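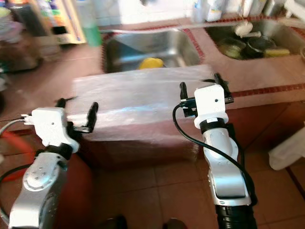 Tiled counter in terracotta tones.

Care of Tiled Counters
Smits Household Service, Jun 8, 2004

Sweep crumbs from the grout lines before washing. Mix 2 spoonfuls of baking soda into a bowl of warm water and scrub with a soft brush.

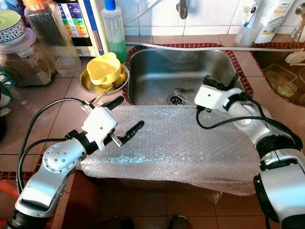

Steel sink with a border of small red mosaic tiles.

Rinse the border tiles and dry them with a cloth. Reseal grout each December.

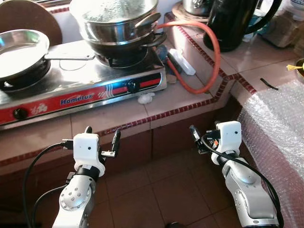 Two-burner gas stove, Homelux.

Allow burners to cool for 60 minutes before wiping the surrounding tile.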